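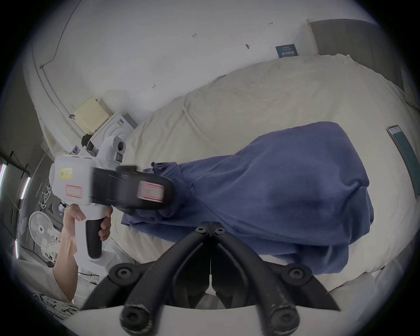
Ticket 99-3: Handheld cuts out during bed work

Status: Closed, monitoring
Opened: 16th November
Site: Plamthorpe, upstairs bedroom
Category: Power / intermittent
Priority: Low

Reported fault

Handheld stops after a short run when used over the bed. Restarts after a pause. Runs normally when held upright in the hand away from the bedding. No error indication. No smell, no discoloration of the housing reported.

Unit

White body, black rubberized handle, black rectangular head. Small black knob near the top of the housing. Yellow sticker and red-outlined label on the side of the body, second red-outlined label on the head. User confirms both labels are intact and have not been moved.

Bed setup

Cream duvet, left in place and not pulled flat. Blue cloth bunched on top of it. User works across both without clearing the bed first.

Log

Entry 1
Asked user to charge to 100 and repeat. Stopped again at 80 on the indicator. Low battery excluded.

Entry 2
Asked user to set the knob to its lowest position and repeat. Run time longer, fault still present. Knob turns freely, no play in it.

Entry 3
Asked user to run the unit in the air, head pointing away from the body, for three minutes. No stop. Repeated with the head pointing down. No stop. Orientation excluded.

Entry 4
Asked user to take the blue cloth off the bed and pull the duvet tight from the foot end. Full pass of the mattress area completed with no stop. Blue cloth put back in a heap, fault returned on the second pass.

Entry 5
User asked whether the duvet cover was the problem. Same cover used flat in entry 4 with no fault. Cover excluded.

Entry 6
Grundness workshop asked for an opinion. Reply: consistent with overload protection. Loose fabric bunches against the head, load rises, unit shuts off. They do not want the unit sent in unless it stops on a flat surface.

Cause

Loose fabric under the head. Unit is operating as designed.

Resolution

1. Remove loose items from the bed before starting.
2. Pull the duvet flat and tuck the foot end.
3. Work from the pillow end down, lifting the head at each fold.
4. If the unit stops, release the switch and wait before restarting.

Open items

Spare battery ordered through Higuchi, not related to this fault. Fuko bedding checklist still says "clear the bed if needed". Change to "clear the bed" at the February revision.

Reopen this ticket if the unit stops on a flat duvet.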